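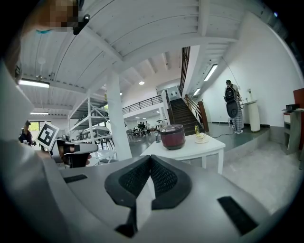
Should a student robotics club spend a whole term recording demonstrations before it trains anything?
It should, provided the members who record the data are also the ones who have to throw most of it away.

I have supervised the club at Mikau for long enough to have held the opposite view. We used to give each new group a working arm and a competition rule sheet, and by January they had a machine that did one task on one table. Move the table and it failed. The students had learned to tune numbers, and very little about the task itself.

This year's group works with hand-held grippers in place of an arm. The tasks are kitchen tasks, and the log stands at 2,315 recordings. Of these, 2,073 passed the first check. Samah Badawi then wrote a stricter check for lost markers and uneven timing, and the number fit for training fell to 815. There was some bad temper over that. Teodor Dinu argued that the new limits were too tight, and on the timing rule he was right; it has been relaxed.
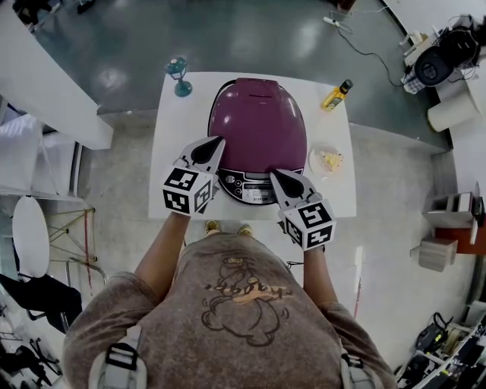
Two-handed work on the rice cooker, Mikau club.

The usual complaint, put to me most firmly by Viorica Pîrvu at the Doucette meeting, is that this is clerical labour and that students join to build things. I accept part of it. A term of nothing but recording would be dull, and we cap each member at 300 takes. But the argument over what counts as a good take is engineering. Someone has to write down where a grasp begins, and defend it to a person who has labelled the same take differently.

My own objection is to the judging. The Warkunitz rules give marks for the final run and none for the data behind it, so a club that borrows a ready-made set scores the same as one that made its own. I would like a quarter of the marks moved to the record: the rejected takes, the reasons, and the version of the check in force at the time. Veronica Chiriac has drafted wording for next year's rules, and other clubs can have a copy from her on request.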